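June 23, 2023

**Clovwood collectables, series 5: where we are**

Quick one before the weekend, full costs to follow.

Sculpts all signed off bar the badger. Studa wanted bigger ears, we did bigger ears, now the hat won't go on. New hat coming Tuesday. The other characters are at the factory and first shots look good, colours a touch dark on the fox but fixable.

Blind bags: artwork done, waiting on Tehrani for the print proof. Chased twice. If it slips past next week the August launch gets tight.
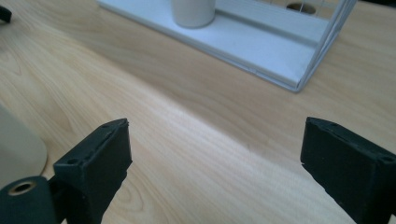
Shop orders stand at 329 cases against the 400 target. Osa have said yes to another 22 but nothing in writing so I've left them out. Two of the smaller toy shops asked for a counter display, we hadn't budgetted for one. Can do a plain card version cheaply, need a yes or no from you.

Safety testing booked. Small parts on the lantern accessory might push the age label up, so we've drawn a chunkier one just in case.

Spend is under plan at the moment, mainly becuase the second tooling payment hasn't gone out. Goes next month.

Needed from you:

- counter display, yes/no
- OK on the darker fox if the recolour costs extra
- who signs the Osa paperwork

Badger pics as soon as the hat fits.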